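Soretti needle driver set, reusable
Supplied by Lougher. Page revised 21 September 2019.

Before you ask for a quote, read the part about lives. Every one of these instruments carries a use counter, and when it runs out the arm won't accept the tool, however good the jaws still look. Soretti rates the standard driver at 11 lives. Divide your caseload by that before you look at the unit price.

We list the driver at $1,128 per instrument, before freight. The brochure calls that "cost-neutral against conventional suturing". We haven't seen the arithmetic and we'd want to before repeating it to anyone's finance office.

Suturing on tissue, wrist and room views:
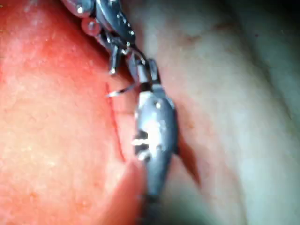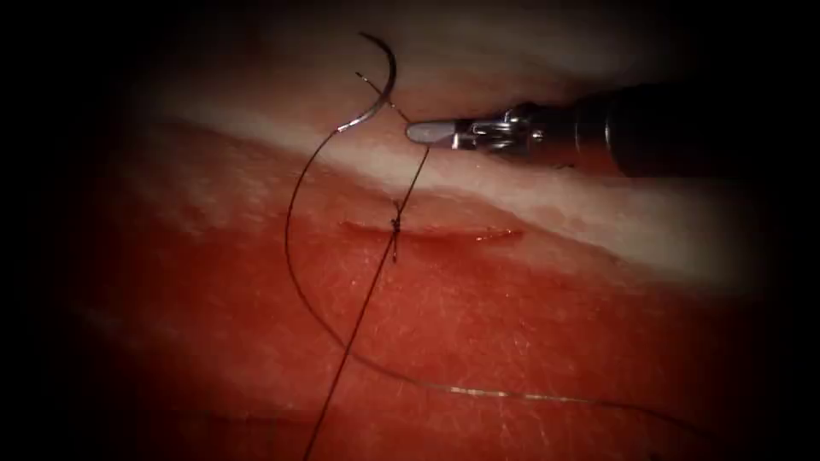
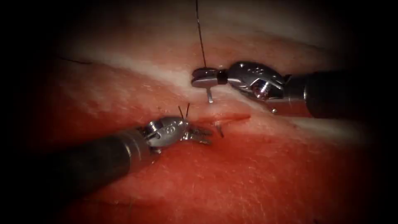
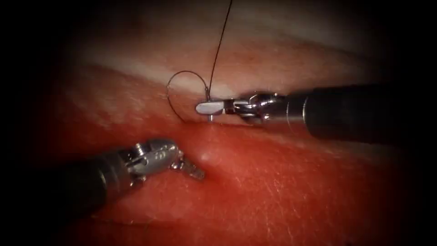
Curved needles, metal jaws, close work in all four. A purchasing officer at Rirmont wrote back after reading our draft that the unit price was the least of it, that their first budget had nothing in it for practice tissue or spare drivers, and that they'd burned through 2 instruments in training before anyone had tied a knot worth keeping. We've left the price where it is and added the lines below.

Budget for these as well

Training lives. Ask whether practice uses come off the same counter as theatre uses. On the standard driver they do. A training-only version exists and Lougher can order it, but it can't be moved over to clinical use later.

Reprocessing. Articulated wrists are fiddly to clean. Have your sterilizing department read the instructions before you sign, and get their labour estimate in writing.

Lead time. Soretti says 9 business days. Our own September orders took longer, so don't plan a program launch on the brochure figure.

Service plan. The Wodwood plan covers the arm and the cart. It doesn't cover instruments, despite the word "complete" on the cover sheet.

Suture and needles are not included.

Returns: unopened only. Once an instrument has been registered to an arm it's yours, with whatever lives are left on it.

Quotes are valid to the end of the month and exclude tax. Ask for the per-use worksheet with your quote, and fill it in with your own case numbers.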